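4.2 How a rumor gets its second day

Most celebrity romance stories die overnight. Of the 114 items we coded, 50 were never picked up by a second outlet, which will disappoint anyone who thinks the public is obsessed. The rest lived on for reasons that had little to do with love. The singer Vass, for instance, thanked "the one who waits up" at the end of a January show, and by breakfast three sites had agreed that this was the actress Sosska. A fourth held out for his mother.

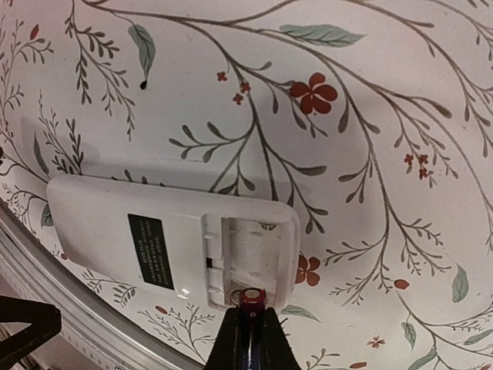

We call this stage attachment: a loose remark is pinned to a name. The name need not be a likely one. It has to be famous enough to fill a headline and quiet enough not to spoil it by lunchtime. Sosska, who was filming abroad and does not appear to read her messages, was ideal. Her silence was reported as "telling" in 11 separate articles, two of them by the same writer.

Denials did less than we had expected. When the label, Plemerora, put out a statement on 13th February saying the pair had met once, at a dinner for the perfume house Braletti, readers who had not known about the dinner now did. Coverage doubled. Morgan's earlier work on fan forums describes the same effect and gives it a longer name, which we have not adopted.
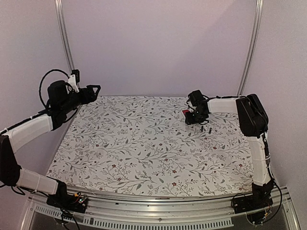
Figure 3. Two robot arms over a table printed with a botanical pattern.

The last stage is the anniversary piece, in which an outlet looks back fondly on a romance it has no evidence took place. These run short, seldom over 500 words, and quote mainly from the outlet's own archive. Lowri Morgan has suggested to us that they should be coded as fiction. We kept them with the news items, partly for consistency and partly to avoid recoding the rest of the sample. Section 4.3 takes up the matter of unnamed friends, who were quoted more often than either of the two people concerned.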